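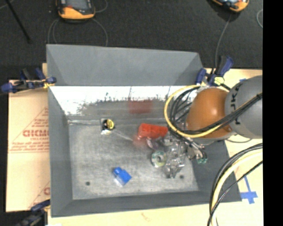
## 4. What people say when they look at old gray paint

I should admit up front that this section started as a footnote. The plan for the paper was to look at how people name paint colors when they're buying, and I had no intention of writing about paint that had already been on something for years. Then I started transcribing the store conversations and kept running into customers who weren't talking about the can in their hand at all. They were talking about the porch at home, or the shelf in the garage, or the step everyone trips over, and the words they used for those were so much livelier than the words they used for the new stuff that I couldn't leave them alone.

So this section is about worn gray. I stuck with gray because it came up more than any other color in the tapes, and because the new-paint vocabulary for it is so thin. Ask someone to describe a fresh gray and you get light, dark, medium, and maybe "kind of blue." Ask them about the same gray after a lot of winters and you can hardly get them to stop.

### 4.1 Where the talk comes from

The recordings were made at the paint counter of Panicker Hardware in Vurkov, mostly in August, when people there do their outdoor painting. We ended up with 98 conversations that were clear enough to use. Vimala Thomas, who worked the counter for years before she came to linguistics, did the first pass of transcription and caught a lot of things I would have missed (I had "chalky" down as "choppy" in several places, and built a whole theory on it, which is now in the trash).

After that we invited 24 of the customers back to talk for longer. These were loose chats over coffee, and we let people wander. We asked them to tell us about a painted thing they owned and how it looked now compared with when it was new. The wandering turned out to be the best part of the data, and also the hardest to code — one man spent most of his session on a boat he sold before I was born.

We did leave out anything where the person was reading off a label. Driltico and Trostar, the two lines the store carries, both print descriptive names on their color cards, and when a customer says "Harbor Slate" it's hard to know if they'd ever put those words together on their own. That cut took out more of the new-paint talk than the old-paint talk, and I know it tilts the comparison a little. I come back to that in 4.5.

### 4.2 Three loose families of words

When Vimala and I sorted the wear words we didn't begin with categories. We wrote each one on a slip, put the slips on her dining table, and moved them around for an afternoon. What we kept coming back to was that people seem to talk about old gray in terms of what has been added to it, what has come off it, or what it has turned into.

The added-to words are things like smudged, scuffed, grimy, streaked and spotted. They go with a cause, said or unsaid. Somebody's boots did it, or the dog, or the rain came off the gutter. People tended to use these with a passive and then name the guilty party a second later: "it's all scuffed up, that's the kids."

The come-off words are chipped, flaking, peeling, rubbed and bare. These are the ones that lead to a purchase. I'd have to look harder to put a proper number on it, but when a customer said "flaking" the next thing out of their mouth was very often a question about primer.

The turned-into words are the odd ones, and my favorites. Mottled, tired, cloudy, chalky, gone. "It's gone" was a complete description for some people, and the listener behind the counter never once asked what it had gone to. A speaker who says the paint has gone cloudy is treating the change as something that happened to the whole surface all at once, even though they know perfectly well it crept up over the years.

A single surface can invite all of these, of course. The tray in Figure 1 is a good case for the added-to and turned-into groups sitting next to each other. Its flat floor is a light gray that I'd call mottled or worn before I'd call it anything else, and then there's a stretch of white-painted inner wall where gray speckles and smudges collect along the lower edge. I would use "smudged" there without thinking, and I doubt I would ever say that the floor was smudged.

### 4.3 White helps gray get noticed

That last bit leads to something I hadn't expected. People are much readier to use an added-to word for gray marks on white than for anything that happens to gray itself. On white, a gray mark is dirt. On gray, the very same mark gets folded into the color and comes out as "a bit uneven" or "kind of speckly."

Elaine Meireles, one of the customers who came back to talk, said it better than I can. She has a porch with gray boards and white posts, all painted over the same long weekend, and she told us:

> "The posts get filthy, I'm out there with a rag every spring. The floor doesn't get filthy. The floor just gets older."

I asked her if she washed the floor too. She thought for a bit and said she supposed the floor must be dirtier than the posts, given that everybody walks on it, but that she'd never have put it that way. Once I had that quote I went back through the longer talks, and the same split was there in plenty of them. White gets dirty and gray gets old. The verbs follow along: people clean white things and repaint gray ones.

There's a practical side to this that the store has known forever. According to Vimala, customers who want something low-maintenance ask for gray, and what they seem to mean is that they'd like a color on which they won't have to use the word dirty.

### 4.4 Grammar, briefly

I promised myself I'd keep this short. Worn-paint words show up as adjectives far more than the new-paint words do, and they stack. A new gray takes one modifier, or two if the speaker is picky. An old gray can take a whole string: "this sort of patchy, chalky, nothing gray." The hedges stack as well (sort of, kind of, a little bit), and they nearly always come first in the string. I read that as people feeling around for a word they don't have yet, and buying themselves a second.

We also heard a lot of "-y" words that I'm fairly sure were made up on the spot. Speckly was common enough that it hardly counts. Cementy came up, and so did pigeony, which I have never heard before or since and which everybody at the counter understood right away. I didn't hear a single invented word for a fresh coat.

What I can't tell from our data is how far this is about gray. Brown would be the obvious next color to try, because it hides marks in the same way and gets used on the same kinds of floors and fences. My guess is that brown would behave like gray for the added-to words and differently for the turned-into ones. "Tired brown" sounds wrong to me, but I've been listening to gray for so long that I don't trust my ear on it anymore.

### 4.5 A few cautions

The town is small. Vurkov has 2000 people, and plenty of the customers on our tapes know one another, so a good word can travel. Pigeony may well be one family's joke that got loose. The counter also shapes what people say, and someone who has driven over to buy paint has a reason to make the old paint sound bad.

The label problem is the one that bothers me most. By dropping the color-card names we took out the fanciest new-paint language anyone used, and it's only fair to ask if the thin vocabulary I complained about at the start of this section is partly our own doing. Vimala put the dropped stretches back in and re-sorted the first 100 slips to check. The families held up fine, and new gray got a bit richer, mostly in nouns: slate, pewter, fog. The wear words didn't change at all, as there isn't a color card for a porch that's been rained on.

The full slip list, including the ones we argued about, is in the appendix. "Gone" is on there twice because we never did agree on where it belonged.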